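Equipment & Budgets > Lab and Training Kit > Robotics

Thread: Costing a bench suturing setup -- instruments, pads, thread. What have I missed?

needlecase
I run the budget for a small skills and research lab. We are putting in for a robotic suturing bench in the next round and I have been told to come back with a proper three-year plan instead of a single price for the arms. The arms are the easy part as we have a quote. It's everything that hangs off them that I'm unsure of.

What I have in the sheet so far:

Arms and controller, refurbished, from Warkotar
Instruments (needle drivers), 2 pairs
Camera and light
Tissue pads
Suture thread with needles
Service contract
Bench, drapes, clamps, sundries

The running costs line is 2,555 a year at the moment and I don't trust it. I took it from an old application that somebody here wrote before my time. It doesn't say what was counted.

The work will be plain interrupted stitches on pads, filmed, many of them, over and over. No live work of any kind.

flatbench
2,555 a year is low if you mean to run it most days. It might do if you run it one afternoon a week.

Your instruments will be the biggest thing after the arms. The wrist cables stretch and then one goes, and you can't do much with a driver that won't close square. Two pairs means one pair on the arms and one pair on the shelf, and the day the first one goes you are down to no spare with however many weeks to wait for a replacement. I would put in three pairs from the start and a line for replacing one pair a year.

Also find out whether the instruments count down. Some are set to refuse to run after so many uses. If yours do, your sums change completely.

needlecase
Thanks. Warkotar say the use counter is switched off on the research version. I have asked for that in writing.

oldpulley
Get it in writing before you sign, not after. We were told the same by a different seller and had a long argument about it.

I'd disagree with flatbench on three pairs though. We have run on two pairs since we set up and only once got caught out, for 11 days. That was annoying but it didn't cost us anything like the price of another pair. If the money is tight I'd spend it on pads.

flatbench
It depends what 11 days costs you. We had two people on fixed contracts and no work for them to do. If needlecase has staff paid out of the same grant then a spare pair pays for itself the first time.

oldpulley
Fair enough. We had nobody on a fixed contract so it was just me catching up on paperwork.

tidewrack
On pads. There are two kinds worth looking at and they cost very different amounts.

The cheap dry ones are fine for learning where your hands go. They are not much use if the point is to record the work for software, as they look nothing like the real thing. Everything is matt and flat and the needle shows up far too well.

The better ones are wetted and stained so you get shine and red and all the glare that goes with it. We buy ours from Jostus and they are good, but you can't keep one going for ever. Once a pad has a few rows in it the surface tears when you pull up. You can turn it and use the other end, and you can put several cuts in one pad if you plan them out first. We get more out of each pad than we did, just by drawing the lines on before anyone starts.

Budget for the fluid as well. It isn't dear but it gets on everything, and you will want drapes under the pad and a way to clean the instruments properly at the end of the day. If you leave it in the pulleys overnight you'll be back on flatbench's replacement line.

needlecase
That's useful, I had the dry pads in the sheet. Does anyone have a feel for how many stitches you get out of one of the wet ones?

tidewrack
I wouldn't want to give you a number, it depends on how rough people are. Buy one box and run it to the end before you commit to a year's worth. Jostus will do a single box if you ask.

graph_paper
Thread is the one that caught us. Everybody prices by the packet and nobody prices by the stitch. With an instrument tie you throw away a fair bit every time, and beginners throw away more because they cut the tails wherever they happen to be. Then the needle gets bent by being gripped in the wrong place and that's the rest of the packet gone.

Our first year we put down 3,000 for thread, pads and cleaning together and had spent it by April. The second year we bought expired stock from a surplus dealer, Mangubat, and the thread line came down a lot. For practice pads it ties just the same.

oldpulley
Be careful with expired stock if you're filming. We bought a mixed lot and ended up with three colours and several thicknesses in the same set of recordings. The software people were not pleased.

graph_paper
I've heard the opposite. Ours asked for a mixture -- they wanted it to cope with blue, black, green, whatever came. Ask them before you buy, is all I'd say.

oldpulley
Yes, ask. Ours wanted one thing at a time and the labels to match. Neither is wrong but you don't want to find out after you have bought a crate of it.

needlecase
I'll ask. I suspect ours will say both.

Next question, cameras. The quote has one camera over the bench. One of our people wants small ones near the instruments as well, and has sent me a price from Koltier that nearly doubles that line. Is it worth it?

flatbench
For watching and teaching, no. One good view from above or the side is plenty.

tidewrack
For recording, yes, in my opinion. From a single fixed view the instrument wrist is in the way of the stitch half the time. With close views you can see what the thread is doing behind the jaw. You do pay for it in disks, and in lights too, as the corners go very dark once you are in close. Put storage in as its own line. We forgot and had to find it out of travel.

graph_paper
Agree on storage. I would take one close view before I took a third pair of instruments, if it came to a choice.

flatbench
I wouldn't. A camera won't help you if you have nothing to point it at.

needlecase
Here is the revised list. I have split it into things we buy once and things we use up, which I should have done in the first place.

Buy once: arms and controller, instruments (three pairs now, sorry oldpulley), fixed camera, close cameras, lights, bench, storage.

Use up: wet pads, thread, fluid and cleaning, drapes, one pair of instruments a year, service.

I am leaving the Koltier cameras in but marked as the first thing to go if the panel wants a smaller figure. The use-up total is well over the old 2,555 whichever way I do it, so I'll have to explain that.

tidewrack
Put pictures in. Our panel had no idea why we needed so many pads until they saw what a used one looks like. If you haven't got any I can let you have a few of this kind of work, different views. Look at how many knots end up on one piece, and how close the instruments have to get to it.

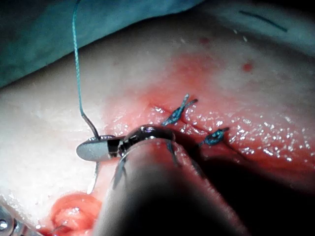
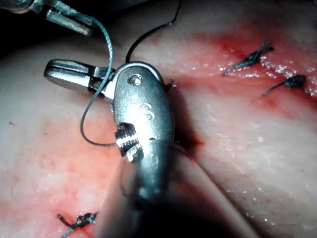
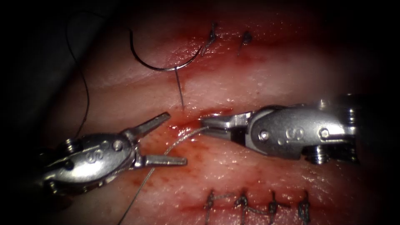
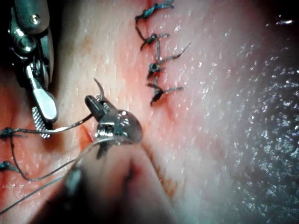

Suturing with robotic instruments, knots already tied in each view. The third is the fixed camera, the others are close views.

needlecase
Those are just what I need, thank you. The third one makes the point about pads by itself, with the finished row along the bottom and the work going on further up. I'll put the fourth next to the camera line.

oldpulley
Good pictures. Looking at the fourth, I'll give you the close camera. I still think two pairs would do.

graph_paper
needlecase, when you get the panel's answer could you post what they cut? It would help the next person who comes in with the same sheet.

needlecase
Will do. It goes in on 4 September 2020 and they usually take a good while.

Related threads
Refurbished arms: what to check before you pay
Service contract or pay as you go?
Jostus pads -- minimum order and delivery
How much disk for several cameras?
Buying surplus thread, good and bad
Writing the running costs page for a panel

Contact the moderators | Forum rules | Back to top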